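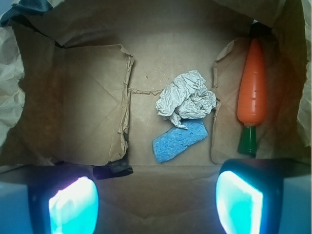 A paper grocery bag makes a decent catch-all for a toy shelf or a craft bench, and it costs nothing if you already have the bag. Choose one with a flat base and no damp patches. Open it right out and push a hand into the corners. The flaps in the bottom can come up and their edges tear, and something like the toy carrot ends up lying on top of one. That does no harm, but a dab of glue will hold the flaps down if you want a level floor.

Stand the bag up and fold the rim outwards by two fingers' width. Keep folding, a little at a time, until the wall is as low as you want it. Don't try for sharp creases. Kraft paper splits when it's forced, and a soft roll is stronger anyway. 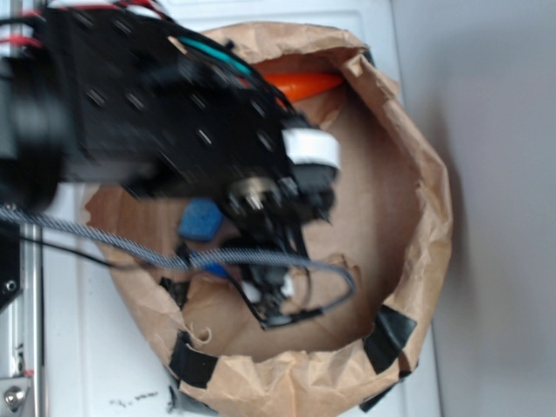

What kind of tape holds best?

Cloth tape or black electrical tape. Clear sticky tape lets go of kraft paper after a week or two, especially where the roll is thick.

Tape the rim at several points and leave the rest free, so the paper can still give when you reach in. Run each strip from the inside wall, over the roll and down the outside – 91 mm is long enough for most bags. Rub it down with the back of a spoon.

Next, sort what's going in. I do mine at the kitchen table before tea and make one pile for hard things and another for soft things. Plastic shopping bags get the air squeezed out

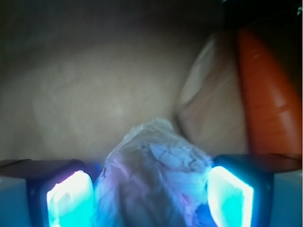
and are twisted once around the middle so they don't spring open again. Put those in last, as they'll fill any gap you give them.

Hard toys go in first, heaviest at the bottom. Rhys Cartwright wrote in from Grolleck to say he stands a tin in the centre for pencils, and that works well in a wide bag.
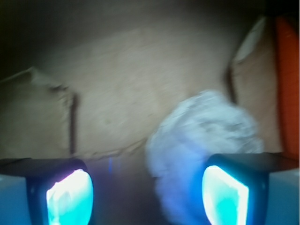 Light stuffing is the awkward part. It clings to tape and drifts out whenever the bag is moved. Pull it into wads first, each one like the white fluffy piece, and tuck them down the side. If you have a lot of it, give it a bag of its own with a taller wall.

Replace the bag when the base goes soft. Peel the tape off before the paper goes in the recycling.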